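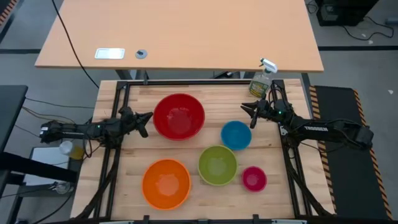
Figure 5.1 Bowls of several sizes and colors on a wooden tabletop.

Chapter 5
How Much Does It Hold? Volume and Capacity in the Kitchen

I learned to bake from my neighbor Elżbieta Cieślak, and she did not own a measuring cup. She had a chipped coffee mug, and everything she made was written down in mugs. Two mugs of flour, half a mug of sugar, a mug of milk "but not to the top." Her poppy seed cake came out the same every time. Mine, made from the same handwritten card in my own apartment with my own mug, came out like a roof tile.

You can probably guess what went wrong. My mug was bigger than hers (I've always liked a lot of coffee), but the egg in the recipe was still one egg and the pan was still the same pan. I was twenty, I'd passed two semesters of calculus, and it took me three cakes to see it!

So this chapter is about capacity: how much a container holds, how we write that down, and how badly our eyes do when we try to judge it by looking. We'll use bowls a lot, and pans, and one very annoying watering can. If you skipped Chapter 4 because you felt fine about area, go back and read the section on circles, please. You'll want it by the second page of this one.

5.1 Your eyes are not a measuring cup

Try this before you read on. Take two bowls out of your cupboard, a wide shallow one and a narrow deep one, and decide which holds more. Write your guess down in pen. Then fill one with water, pour it into the other, and see what happens (do it over the sink, my first class didn't).

Most people pick the tall one. Little kids nearly always do, and the rest of us aren't as far past that as we like to think. Height is easy to see. Width is easy to see too, but what width does to volume is sneaky, and that's the part I want you to get a feel for.

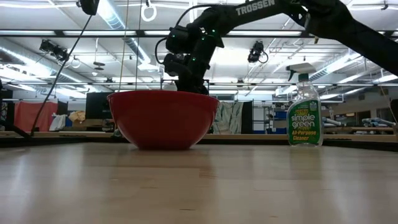 Suppose you have a bowl and you want one just like it, only twice as wide and twice as deep. It's tempting to say the new bowl holds twice as much. If you're being careful, you might say four times. The answer is eight. It's twice as wide from left to right, twice as wide from front to back, and twice as deep, and you multiply all of those together: 2 × 2 × 2 = 8. When I put this on the board at Mellside, a student named Nikola Wieczorek told me flat out that she didn't believe it, went home, and built the thing out of sugar cubes. She came back with a cube two on a side and a lot of leftover sugar. I still use her method, and you'll meet it in Activity 5B.

It works in the other direction as well. Shrink a bowl to half its width and half its depth and you have only one eighth of the capacity left. Think about that next time you buy the small size of anything.

5.2 Words we'll need

Volume is the amount of space something takes up. Capacity is the amount a container can hold. People swap the two words all the time, me included, and mostly no harm is done. A thick clay bowl can take up a lot of space on the shelf and still hold a disappointing amount of soup, though, so in this chapter I'll try to keep them apart.

A cup, in this book, is the U.S. cup, which is 8 fluid ounces. A fluid ounce measures capacity. A plain ounce measures weight. I'm sorry about this; I didn't pick the names. For water the two come out close, and for flour they come out nowhere near each other, and Section 5.4 is mostly about the trouble that causes.

Brimful capacity is what a container holds right up to the rim. Working capacity is what you can put in it and still stir. My friend Renata Żak cooks for a school, and she never fills a mixing bowl past the halfway line. If a batch of batter comes to 40 cups, how big a bowl does she need? Hang on to that question, we'll work it out together at the end of Section 5.3.

Before you go on

Find a mug, any mug. Pour water into it from a measuring cup until it's as full as you'd normally fill it, and write the amount inside the front cover of this book. We'll call it your personal mug, and you'll need it for the next set of problems.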